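Boxes, Tape and Tangled Cords: Packing Tips, and Which Jobs a Machine Could Take Off Your Hands
Updated August 2025

Every summer the letters come in asking how to fold up a mailing box so the lid stays put, and this year a good half of them ended with the same question: isn't there a robot for this by now? I pack parcels for our little shop, Hoketby, and I packed 148 of them in July, so believe me, I have wondered the same thing with a sore thumb and tape in my hair. So I thought I'd go through the work one job at a time, with the way I like to do it, and my best guess at whether a machine is ready to take over.

Setting up the table

Before you fold anything, clip down a mat or a piece of cloth. I like green, as brown cardboard shows up nicely against it and so do the little bits you'll want to sweep away later. Strong metal clips along the far edge will do, and a small square of yellow tape makes a good "put it here" mark for your hands and, I gather, for a machine's too.

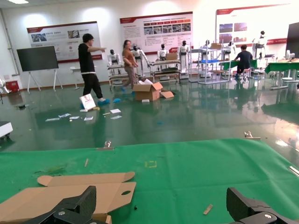
A bench that stays the same from day to day is half the battle for anything automatic. You and I can find the scissors under a pile of packing slips without thinking much about it, but a robot arm has to work out that the pile is a pile! If you ever do bring one into a workroom, my feeling is that you'd spend your first week tidying up for it, and your second week wondering why you hadn't tidied up for yourself years ago.

Folding the box

Start with the blank flat on the mat, inside facing up. Crease every score line once before you put anything together (run a ruler along the stiff ones). Bring up the walls, tuck the corner tabs in while the sides are standing, and leave the lid for last. If a tab fights you, unfold it and crease it again. Forcing it only crushes the edge, and then it never sits right.

Could a machine do it? In a big packing plant, with one size of box all day long, yes, and quickly too. On an ordinary table with a blank that has been bent in the mail, I'd say not dependably yet. A flap springs back, and now it's a different shape from the one the machine was reaching for. My old Obi bone folder and I are safe for another year or 2.

Cleaning up tape scraps

Old tape comes off a cloth best if you pull it slowly and low, almost flat against itself. Roll up the small torn bits with a loop of fresh tape, sticky side out. Thin sticks and crumbs of cardboard you can pick up by hand or brush into a dustpan. I would put this one down as hard for a machine, as clear tape is difficult to see even with my good glasses on.

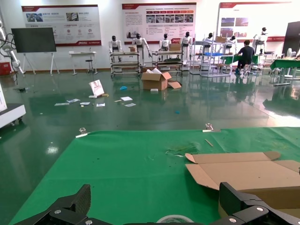

Putting cords and small parts away

Cords are the job I'd hand over first and expect to get back last. Coil each one loosely, the way it wants to go, and fasten it before it goes in the box. One cord, one tie. Heavy parts go at the bottom, and plugs get tucked to the middle where they won't scratch anything. Leave the lid folded all the way back until you're done, so that it isn't flopping onto your wrists.

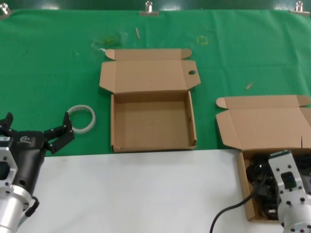
If you already have a box full of knots, tip the whole thing out on the cloth and look for a loose plug end, then work backward from there. Please don't tug. I keep a Zudano tray beside me for the ones I've freed, and I stop for coffee after every 4. Soft, bendy things are a puzzle for a gripper in much the same way they're a puzzle for a toddler: every pull moves everything else. Moving a boxed item from one side of the table to the other seems a far more sensible first chore for it.

Do write in if you have a box trick of your own. Next time I'll get to labels, and how to peel one off a 200-sheet pack without taking its neighbor along.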